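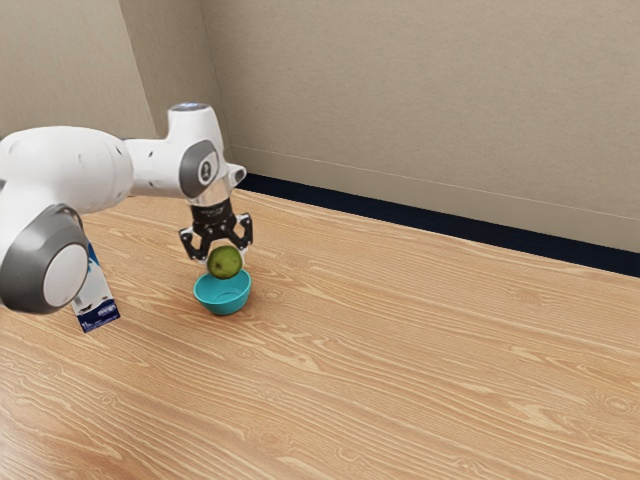

Hi Annick,

Okay, September report. I know you like these short and you know I can't do short, so get a coffee first.

Headline: the Pelwood girls' and boys' baseball program still exists, we have a field with an actual infield on it, and we finished the summer with 152 kids registered. Last year at this point I was begging cousins to sign up so we could field a ninth man. I'm pretty happy! I'll get to the stuff I'm less happy about, don't worry.

Where your money went

Most of the first payment went into the dirt at Carrier Field, and I mean that literally. We tore out the old infield mix (you'll remember it, it was the stuff that sent ground balls into people's teeth) and put down new clay from second base over to third. First base side got patched and leveled. Garnet Thibodeau ran the whole job and lent us his skid steer for the cost of the fuel, and then he had opinions about my baserunning drills for three straight days, but fine. The mound got rebuilt too. It's now the height it's supposed to be, and our older pitchers spent a couple of weeks bouncing everything in front of the plate until they got used to it.

The second chunk was catchers' gear. We bought four full sets in two sizes. The old sets went to the younger group for practice only, except one chest protector that I threw out myself because the buckle was a shoelace.

We also spent $900 on umpires, which was over what I'd put in the budget. I'd planned on one ump per game and the Liletti league wants two for anything above the 12-and-under level. I should have read their rule sheet in the spring and I didn't. I covered it out of the baseball side's equipment line, so we're a bucket of balls and a pitching screen short of what I promised you. I'd like to fix that in the next payment if you're okay with it, see the bottom.

How the teams did

The 14s were the story. They started out 1 and 6 and I got some emails from parents, let me tell you. Then Aaliyah Bouchard moved over from coaching the 10s to run the infield, and she put our shortstop at second and our second baseman in center, and I thought she was nuts. We won seven of the next nine. We lost the semifinal to Grarkirach on a walk-off, a little flare over first that couldn't have gone 80 feet. I've watched it on somebody's mom's phone more often than is healthy. Their pitcher was terrific, by the way, a lefty who never looked rattled, and I'd trade half my fungo bats for her.

The 12s went .500 and hit like crazy and couldn't catch a pop-up to save their lives. We're going to be doing pop-ups until the snow comes.

The 10s don't keep standings, though every single one of them can tell you their record.

I do want to mention the Monday night sessions, because you asked me about those specifically. Those are the no-cost, no-uniform, just-show-up ones. Sanaa Ait Brahim took them over in June and changed the format. Before, we did stations for an hour and then a short scrimmage if there was time, and there was never time. She flipped it, so now they play first and do the stations after. Attendance went from a dozen or so to some 50 kids on a good night, which got to be a parking issue, and I had a friendly talk with the people across the street about their driveway. Of that crowd, 17 signed up for a regular team before the season was over. They had their own gloves by then or we found them one.

Stuff that didn't go so well

The batting cage. I told you in the last report it would be up by the All-Star break. It's not up. We have the poles and the net, they're sitting in the storage container behind the third base dugout, and the town wants a different kind of footing than the one on our drawing. Ákos Mészáros redid the drawing for us in an evening and turned it in, and we're waiting to hear. If they sign off soon we can dig before the ground freezes. If they don't, it's a spring thing, and the kids will hit off tees in the school gym again, and the gym teacher will complain about the noise again.

We lost two coaches in the middle of July, both to new jobs, no drama. I doubled up on the 10s and the 14s for three weeks and I wasn't much good to either of them. On one memorable night I sent a nine-year-old the steal sign meant for a runner who wasn't there. He went. He was safe, too.

Rainouts hurt us as well. We made up all but two of the games, and the left field corner still holds water for days after a storm. Garnet thinks it needs a drain. I've asked him for a price and I'll send it along when I have it, but I'm not asking you for that money in this round.

What's next

Fall ball runs until it gets too dark, with two combined teams, nothing serious. I'm using it mostly to find pitchers. We threw the same four kids all summer in the 14s, and I stuck to the pitch counts, but I'd feel a lot better with seven. Aaliyah is doing a catching clinic on two Saturday mornings and she's already got a list.

Over the winter I'd like to get every coach through the first aid course and the scorekeeping one. Our scorebooks are a crime. There's a game against Grarkirach in ours where the third inning has four outs in it, and I was at that game, and I couldn't tell you who's right.

What I need from you

Two things. Could you let me know whether I can move the leftover travel money over to the pitching screen and the balls? We only took one bus all year because the parents carpooled, so there's enough sitting in there to cover both. And I need your okay to carry the cage installation money into spring in case the town drags its feet. I'd rather ask now than come crawling in December.

Receipts are in the folder, sorted by month except for July, which is sorted by hope. I'll straighten that out this week.

Come see a fall game if you can get away. Games start at 5:30, bring a chair, the bleachers on the first base side are still terrible.

Talk soon!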